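Home > Galleries > Household & Storage

Containers in Everyday Use: A Gallery from the Lacerda Study Room

Filed under: Storage, Kitchen & Pantry, Member Galleries
42 shares | 2 comments

The Lacerda Study Room is the part of the Fosorville Household Collection given over to the ordinary container: the box that holds the rice, the tub that goes to work with lunch in it, the jar kept for buttons. The Collection has held such objects since its founding, and its register now lists 1,399 of them. Most were given by residents of Fosorville and the neighboring town of Fukavlow, and most had been in daily use up to the week they were given.

Visitors often ask why a public collection should keep plastic food boxes beside enamel bread bins and glass preserving jars. The Collection's policy is to record how households store things, and for the past several decades a large part of that record has been plastic. Frosted and semi-transparent containers are of particular interest to the Study Room. They let a cook judge how full they are without showing the contents plainly, and they were commonly sold with a rim or lid in a contrasting color, so that the parts of a set could be matched in a crowded cupboard.

Handling sessions are held at the large table in the Study Room during September and by arrangement at other times. Objects are brought out singly. Participants are asked to set each container upright on the table, to look first at the rim and corners, and to open or lift it only when the session leader has finished the introduction. Lids are the part most often damaged, and many containers in the store have lost theirs altogether. A lid without a box is accepted if the donor can say what it once belonged to.

The entries in the gallery are kept short. Full notes on shape, maker's marks and condition are held in the card index, which may be consulted at the Study Room desk. Raíssa Furtado, Keeper of Domestic Objects, prepared the present selection and wrote the introduction to the printed list, from which the following is taken:

"A storage box is rarely kept for its looks. It is kept because it fits the shelf, because it closes properly, or because it came from somebody's mother. We ask donors for the measurements of the shelf as well as the box, and about half of them go home and measure it."

Readers who wish to offer an object should note the following. Containers should be emptied and washed in warm water, without bleach. Handwritten labels should be left in place, even where they are faded or wrong. Sets should be kept together, including any pieces that are cracked. The Collection does not at present accept metal cookie tins, of which it has a sufficient number.

The Satus shelving in the outer store is being rearranged by height, and tall upright containers are unavailable for study until that work is complete, except for those already set aside for handling sessions. Requests made before the rearrangement will be honored in the order received.

Translucent container, upright, with rounded corners and a pale yellow rim. Handling table.

Related to this gallery is the loan box service for schools, under which 2 boxes of household containers may be borrowed for one term. Teachers should apply in writing and state the age of the class. The boxes are packed with tissue between the pieces, and the Collection asks that they be returned packed in the same way, with the checklist signed and placed on top.

Contact the Study Room desk | Copyright Fosorville Household Collection | Back to top

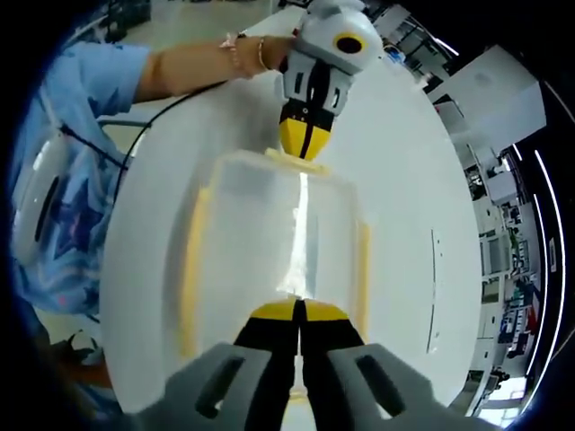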